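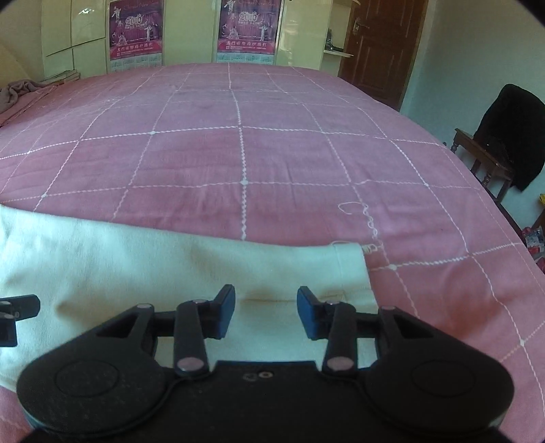
Slide 1. White cloth on the pink bedspread, hem end to the right.

OK so, leave this one up while people find seats. Say hi, thank Ngozi Tijani for the invite and the tea, check the back row can hear me.

Start with the bed. I fold on the bed. I have a perfectly good table and I still fold on the bed, and I bet half this room does too (ask for hands!). It's big, it's flat, and you can't go to sleep until you've finished, so the laundry gets put away.

Point at the stitched grid on the bedspread. I love a bedspread with lines on it. You lay a hem along one of the white lines and you can see right away if you're crooked. When I ran the Friday folding evenings at Naltudby I used to bring a checked tablecloth for the same thing, and Damir Stojanovska still teases me about it.

Now the hem band. See the stitching, and the seam running alongside the short edge? I always go looking for a stitched edge first. It's usually the firmest bit of the cloth and it tells your hands where to go. With a soft white piece like this the middle will wander all over the place, but a hem mostly behaves.

Folds and creases next. Smooth toward yourself, flat hand, no tugging. If you tug, you pull the side seams off line and then the whole thing twists when you fold it. Do the hand motion here, slowly, on the pillowcase. DON'T FORGET THE PILLOWCASE, it's in the green bag.

Story about the Sikance guest house goes here if we're on time. Short version: my first summer job, 14 rooms, me and Fermín Lucero, and a boss who checked every shelf with a ruler. Nearly 2543 pillowcases by the end of June, by Fermín's tally, and he kept it in pencil inside the closet door. I hated that ruler. I now own a ruler for the shelf at home, so there you go.

Then the bit on whites. Daylight or a decent lamp, please. A yellow bulb makes shadows in the folds look like stains and I have rewashed clean shirts over it more than once. Open the fold out and look again before you blame the detergent.

Pause for questions, two or three, no more. Somebody will ask about fitted sheets. Tell them it's coming on slide 4 and keep moving, or we'll never get out of here.

Hand out the cloths, one each. Hadiza Dauda has the spares by the door. Everyone finds the hem, lays it flat, smooths it, and waits for me. Pankaj is doing the clicker, so nod at him when the last cloth is down and he'll go to slide 2.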